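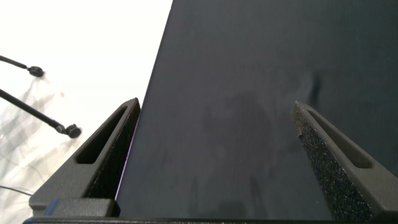 Padded Finger and Gear Practice Set
Item 302
Starbridge Student Robotics Equipment Loans
Status: available
Loan period: 30 days, one renewal
Deposit: $200, returned when everything comes back

What it is

A pair of padded gripper fingers and a bench set for the gear task in the Brumden student challenge. It's meant for clubs and classes that already have an arm and want something harder than foam blocks to practice on. The fingers are the Groltarero pattern, dark gray, slotted along their length, with black foam on the gripping faces.

Groltarero calls this kind of finger "universal." We don't. It is a good finger for flat things and a fair one for small round things, and if your team has been told that a change of fingers will fix a pick that misses half the time, we would look at the camera mount first. A finger can't close on a gear that the arm has put in the wrong place.

What's in the case

Left and right fingers, foam already fitted
Spare foam strip, enough for one full change
Metal spur gears for the pick task
Navy work mat
Mounting screws and two hex keys
Paper task sheet and score sheet
Packing list, taped inside the lid

The arm, gripper, cameras, power supply and computer are not included. We get asked every term.

Does it fit our arm?

Maybe. The fingers go on the Agbayani parallel gripper with no changes. The product literature lists a long row of other grippers as compatible, and in our workshop that has meant anything from "fits" to "fits after an hour with a file." Please don't file ours. Measure the spacing of the mounting holes on your own gripper and send it with the request form. If we haven't tried that gripper, we'll say so, and you can decide whether to risk the postage.

Check your payload too. The packed case weighs 822 grams, and people keep copying that number into their payload sums. It's the shipping weight. The fingers are a small part of it. Weigh yours once they're out of the case and use that.

The gear task

The mat goes flat on a table, gears go on the mat face up, and the arm has to pick one up and set it down where the task sheet says. Brumden scores a run on placement and on whether the gear was dropped. Speed counts for very little, whatever last year's teams may have told you.

It looks like an easy task. Most teams get a gear in the air during the first session and then spend weeks trying to do it several times in a row. The teeth don't give the foam an even surface, so a grip that is a bit off center lets the gear turn as it lifts. Shiny metal is also unkind to cameras. A team that trained everything under one classroom light should expect a bad morning in a gym. 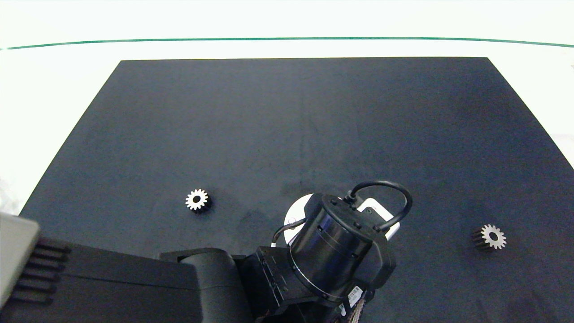
Two spur gears on the navy mat, with the arm's wrist and gripper assembly in the foreground.

We'd like students to start with the gears well apart and leave the close-together layouts for later. Plenty of teams skip straight to the hard layout, record one good run, and put that run in their presentation. Judges have seen this before. Bring the log of every try, including the ugly ones. A team that can say which picks fail is in better shape than a team with a nice video.

Flat panel work

The same fingers can clamp a flat panel by its edges, and this is the job they suit best. The panel should sit against foam on both sides. Close slowly, stop when the foam begins to compress, and lift a short way before you swing the arm anywhere. Cranking up the force is the usual answer to a slip and it's usually the wrong one. It chews the foam and bends thin panels.

There is no panel in this set. Use your own, and pick one you don't mind marking.

About the foam

It wears. The maker's sheet gives a number of grips for a set of pads, and we have never come close to that number with a class using it, so we won't repeat it here. Tips go first, then the edges. Look at both pads before each session. A small rough spot is no reason to stop. Change the strip when the foam lifts away from the finger or when you can feel the hard surface underneath.

Peel the old strip from the base toward the tip. Wipe off the glue, let the finger dry, and press the new strip on by hand. No superglue. We lost a pair of fingers to it in June and the replacement came out of a deposit.

The mat picks up smudges and scuffs. These are cosmetic and we don't charge for them. Cuts and burns we do charge for.

Is it worth borrowing?

If you're entering the Brumden challenge, yes, mostly for the gears and the mat, so that students practice with the kind of parts they'll meet on the day. If you're running a general class, think about it a little longer. Beginners learn as much from blocks and a roll of tape, and they learn it with less waiting. The set pays off once a group can already repeat a simple move and wants to know why a harder one fails.

Teachers sometimes ask if it will raise scores. We have no good evidence either way. Teams that borrow early do better, but those are also the teams that start early.

Before you send it back

Check everything against the packing list. Gears roll off tables and turn up in pockets.
Take the fingers off the gripper.
Roll the mat with the working side out. Folding leaves a crease that takes weeks to flatten.
Write down any damage on the score sheet, in plain words. "Left pad loose near tip" is plenty.

To request

Fill in the loan form with your school or club name, your gripper model and the date you need the set. One set per group. If it's out, we keep a waiting list and work through it in order.

Related items: Agbayani parallel gripper (bench use only), foam block starter set, clamp-on camera arm

Page last checked February 11, 2020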